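The Brurkside Bulletin
19 November 2022

Picking things up off the floor: is a method worth having?

Every spring somebody in this organization discovers tidying. In March it was the Flurnis sheet, a laminated page that came round with the keys and told us to clear a room "from the door inwards, in widening arcs." I have now tried it in the round-table room upstairs, on a floor I would have said needed a quick pass with a dustpan, and I remain to be convinced.

For those who haven't been up there, the building dates from 1904 and the floors have been redone since, whatever the leaflet in the foyer would like you to think. You get long boards, a curved wall, blinds, and a railing down one side. It's a pleasant room. It is also a room where small things end up on the floor and stay there, as the boards are busy enough to hide them until you are standing right over them.

The sheet makes its first big claim about scraps. It says paper should be left until last because "paper is light work." I disagree. Paper moves. Walk past it a few times and it has gone under the table, and the tablecloth in that room hangs low enough to lose a good deal more than paper. Small toys are worse again, particularly the springy sort, which roll where they like and are no fun under a heel. My own order would be toys, then paper, then anything spilled, and I didn't need a laminated page to arrive at it. 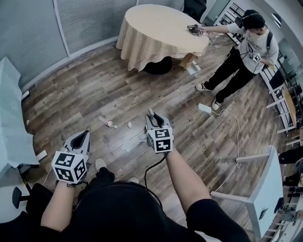 Cords, cloths and the business of the table

The sheet gives cords one line: "Coil and remove." Fine, if the thing on the other end is finished with. A white cable lying across brown and grey boards is easy enough to see in daylight and a good deal harder at half past four with the blinds down. If it's in use, run it along the wall. If it isn't, unplug it at the wall end first and take the adapter with it, or you'll be back for the adapter. We have a drawer of orphaned adapters in the downstairs office and I would rather not add to it.

Then the tablecloth. I have heard the beige check defended as homey, and I suppose it is, but a cloth on a round table never hangs the way you want it to. One side creeps toward the floor and whatever is stored underneath gets forgotten. I asked at the last meeting whether we needed a cloth at all and was told it had come from the Asstead sale and cost us nothing. That is an answer to a different question.

The rectangular table by the railing has no cloth, and I'd hold it up as the better model. A pale top shows what has been left on it. You can wipe it in one go and see that you've wiped it. Compare the two the next time you're up there and tell me which one you would sooner clean.

As for the widening arcs, I gave them a fair try. Starting at the door and working outwards sounds orderly until you reach furniture, at which point you are walking around a table and calling it an arc. I went back to following the boards, up one strip and down the next, and it suited me better. I also kept a small bag in one hand for the paper, which the sheet forbids on the grounds that bags "invite sorting." I can't say I felt invited.

The part I'll grant is the closing advice: crouch once before you leave and look along the floor at a low angle. Crumpled white bits stand up and show themselves. Torn flat ones don't, so look for those from above as well.

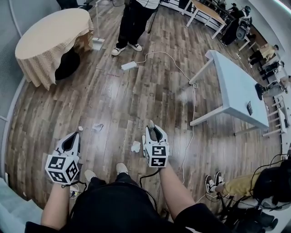 Ertuğrul Karabulut writes that I have been unfair to the arcs, and that they were meant for large halls with the chairs stacked. He agrees about paper, but would do spills before toys, on the grounds that a toy in a sticky patch is two jobs. He also wants the cloth kept and simply pinned up at the low side with 3 clips, which he offers to supply.

I'll take the clips. On spills he may have a point, though I'd want to see it done before I changed my order.

Amrit Gagnon has the Flurnis sheet at the moment if anyone wants to form their own view. Please return it to the hook inside the supply cupboard, beside the dustpan.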